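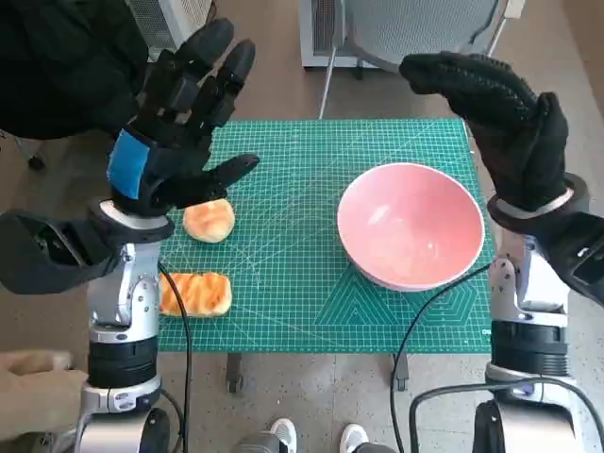
Bread was what the Craddock Street school lacked, according to Myfanwy Lloyd, and she told us so at the end of a term in which her group had made six kinds of soup and bought every loaf to go with them. She wanted to know why a cookery school would teach stock from bones and then send people to the supermarket for a bun.

We started baking classes the following August. They now fill more of our timetable than anything else we do.

About Grurora

Grurora is a small cooking and baking school for adults. We teach everyday food: bread rolls and buns, soups, pastry, preserves and weeknight dinners. Most people who come to us have never made dough before, and the beginner classes are planned on that basis. You don't need your own equipment. Bring an apron if you have one and a container to take your baking home in.

Our kitchen is at the back of the old Bonier hardware building. The front half is still shelving and storage. The room was fitted out by Idris Owen, who also runs the pastry classes, and he kept the layout simple: ovens along one wall, sinks along the other, benches and tables between. Prep bowls are stacked by size under the end bench. Please put them back that way.

What we teach

The bun class is the one to begin with. It runs for a morning and covers mixing, kneading, the first rise, shaping and baking. Everyone weighs their own flour and shapes their own dough. While the buns are in the oven we go through storage, freezing and what to do with a dough that hasn't risen. There is time for a cup of tea.

The second class moves on to enriched doughs, with butter, eggs and milk. These are slower and stickier, and the kitchen needs to be warm, so we schedule them for the afternoon where we can. Zerrin Soylu teaches most of them. Her sesame rings have been on the program from the start.

Soup is still taught every term. It is now paired with a basic roll, so each person goes home with both parts of the meal.

Pastry is limited to 6 people a class. All other classes take more, depending on the recipe and how much oven space it needs.

How a class runs

Doors open fifteen minutes before the start. Hair tied back, sleeves up, rings off, hands washed. Recipes are given out on paper in metric weights. If you are used to cups, there is a conversion chart on the pantry door.

Washing up is part of the class. Tea towels are in the left-hand drawer and the compost bucket is under the sink.

Allergies

Wheat flour, eggs, nuts, sesame and dairy are used in the kitchen every week. We can change some recipes if you tell us when you book, but we can't offer a gluten-free room.

Bookings and vouchers

Catrin Wynne looks after bookings. Vouchers come in any amount up to $100 and can be put towards any class on the program. If you can't make it, let her know and she will move you to another date if there is a place.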